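How to request official transcripts for a college application

Updated 16 Dec 2020 by Josée Arsenault

A transcript is the record of the courses you have taken and the marks you received. Most colleges will not read an application until an official copy has arrived. The steps below cover requests from a secondary school and from any college where you have already earned credit.

Books and a small shelf 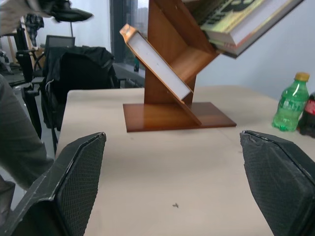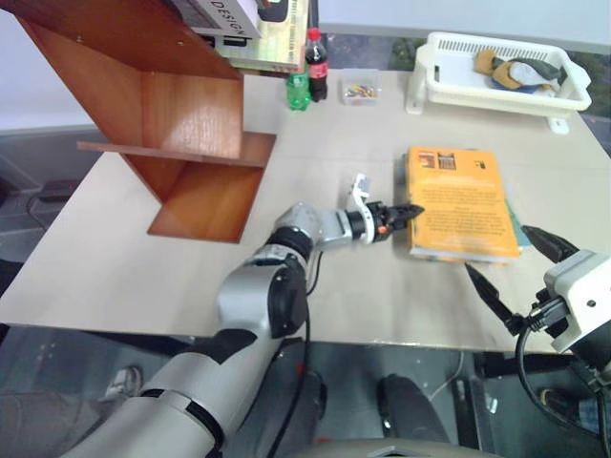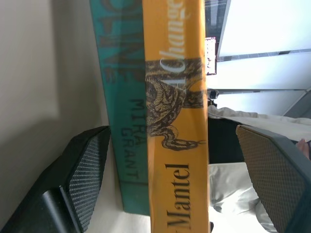 1. Check which type is required

An unofficial transcript is a copy you print or download yourself. An official transcript is sent by the school to the college, either sealed or through an electronic service. Some colleges accept an unofficial copy at the application stage and ask for the official one after an offer. Read the admissions page of each college on your list and write the requirement next to its name.

2. Collect your details

You will need:

Full name as it appeared on the school roll
Date of birth
Student number, if you have it
Dates of attendance
Name and postal address of each receiving office

If your name has changed, say so on the form and attach proof. Requests under a new name alone are often returned. Wulan Siregar, formerly of the Fludach College records office, asks applicants to put both names on the first line of the form and the former name in brackets.

3. Clear any holds

A school may refuse to release a transcript while a library fine or fee is unpaid. Log in to your student account and look for a notice marked "hold". Pay the amount, keep the receipt, and allow 2 working days for the notice to clear before you submit the request. A request made while the hold is active is normally cancelled, and you will have to start again.

4. Submit the request

Electronic delivery is the better choice where the college accepts it. Select the college from the list – do not type its address by hand – and check the campus. Colleges with several sites may have a separate entry for each.

For paper delivery, order one sealed envelope per college. Do not open it. An opened envelope makes the transcript unofficial.

If your marks for the current term are not yet posted, tick "hold for grades". Leave it blank if the deadline falls before the marks come out, and send a second transcript later.

5. Confirm receipt

"Sent" and "received" are recorded by different offices. Check the applicant page at the college, not only the order page at the school. Matching a transcript to a file can take up to 22 days in busy periods. If it still shows as missing after that, email admissions with your order number and the date of dispatch.

6. Send the final transcript

After you accept an offer, the college will want a last transcript showing that you finished your courses. Many set a deadline in August. Order it once the completion date has been added to your record.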